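Hadotdale shelf-filling fault

The Hadotdale shelf-filling fault was a recurring failure in a two-armed robot cell operated by Lundance at its Hadotdale site. The cell was built by Priver and used grippers supplied by Smits. Its task was to place small cartons upright on a slanted display stand, grouped by colour. The fault was first recorded in February, during a trial of 2000 placements, of which 232 ended with a carton dropped or left lying on its side.

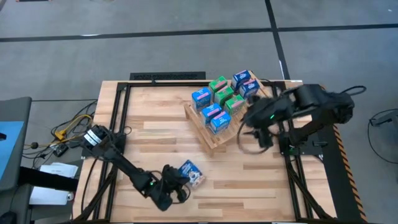 The fault arose when both arms worked close to the stand at the same time. Each arm planned its path separately, and the software treated the space above the stand as shared without giving either arm priority. Cartons at the front of a row were the most exposed. A carton lying flat on the tabletop before the stand, as the dark blue one does, was outside the set of positions the program had been taught, and the left gripper could close on its corner instead of its sides. The program did not register this as an error and went on to the next placement.

Priver's report found no mechanical defect in the arms. It also noted a safety matter: the protective stop did not act on the second arm until 80 milliseconds after the first. Lundance suspended unattended running until both stops had been joined to one circuit. A later version of the software allowed only one arm at a time above the stand.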